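Rondlow Folding Work Table, long-term review

Bought in May to replace a door on two sawhorses. The Rondlow comes in one flat box, and I had it standing in the garage after 5 minutes with no tools. The legs swing out and lock with a metal catch on each side. One catch was stiff out of the box and needed a drop of oil.

The top is a good height for standing work. I'm fairly tall and my back doesn't complain after an afternoon of sanding. It is rated for 200 pounds, and I have had a miter saw and a stack of boards on it without any sag. It does rock a little when you plane by hand. Putting it against a wall fixes most of that.

The finish is less impressive. Wood glue wipes off if you catch it early, but stain does not, and there is already a ring where I left a can. The instructions are 4 pages of small drawings, and two of them show a different model.

My neighbor Asger Toft has the older Danel table, which is heavier and steadier but takes two people to move. If your table stays put, get that one. I fold mine up most nights, so the Rondlow suits me better.

The carrying handle is plastic and feels cheap. It has held so far. I'd like a shelf underneath too, and the company doesn't sell one.

Rating: 7 out of 10

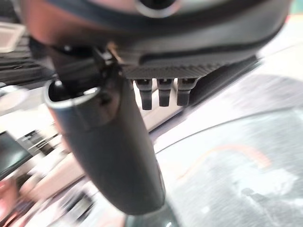 Three black pegs in a row, close up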